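Stukthorpe Evening Classes > Making and Mending > Handouts > Unit 7

Unit 7: Buttons, trays and laying out a control panel

February 2022, by the course tutor
6 minute read

If you missed the last session, we'd got as far as stripping the old panel out of the Skornero box and labelling the wires. Keep those labels on, please! I know they look scruffy, but you'll want them next time when we come to the wiring, and I can't tell one bit of grey flex from another either.

Tonight is a gentler one. We're sorting parts, and then deciding where they go. No drill until everyone's layout has been looked at.

What you need

A brown work mat, a shallow tray with a rim, your push buttons and a pencil. The Gatti sheet (part 1403 in the stores list) gives the hole sizes, and there's a pile of them by the door. If your kit came in a Feler box you may have a different nut on the back of the button, so check it fits before you get attached to it.

Sorting before you start

I'm a bit of a bore about this, I admit. I used to tip everything out on the bench and pick through it as I went along, and I lost more tiny nuts that way than I care to think about. Now I put the parts out on the mat with plenty of room between them, and the tray goes near the middle where I can reach it from either side. Anything I've checked goes in the tray. Anything I haven't stays on the mat.

By "checked" I mean three quick things: the cap presses down and comes back up, the body isn't cracked, and the terminals aren't bent. Do them in whatever order you like, but do all of them for one button before you pick up the next. If you check all the caps first and then go round again for the bodies, you'll lose your place (I always do).

Colours matter as well. Red is for stop, green is for start, and on our panel yellow is the one for reset. Odd bits like bells can wait well off to one side, so they don't get muddled in with the buttons.

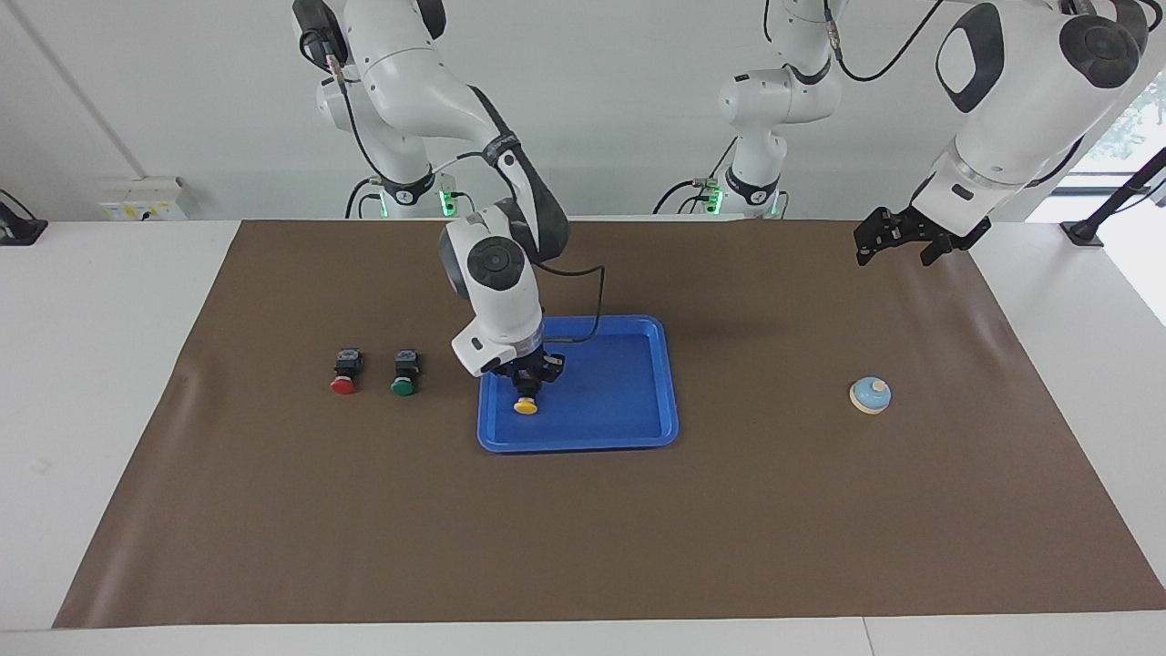

Laying out the panel

Take your blank and draw a line across it in pencil, lightly. The buttons sit on that line. Put red at the left, because that's how the drawing has it and I'd like all our panels to match, then green, then yellow. Leave a good finger's width between the caps — more if you've got big hands or you're likely to be wearing gloves in the workshop.

Now put the blank where it'll live, upright if it's going on a wall, and pretend to use it. Can you hit the red one without looking? Does your wrist knock the green on the way past? Mine did, the first time, and I moved the whole line down and felt much better about it. Rub out and redraw as often as you want, it's only pencil.

The bell goes on last and needs its own space, off the line. Write your layout measurements on form 307 and leave it in the folder with your blank.

For next time

Bring your labelled wires and a small screwdriver. Read the page on switch contacts, and don't worry if the second diagram makes no sense yet, we'll go through it together.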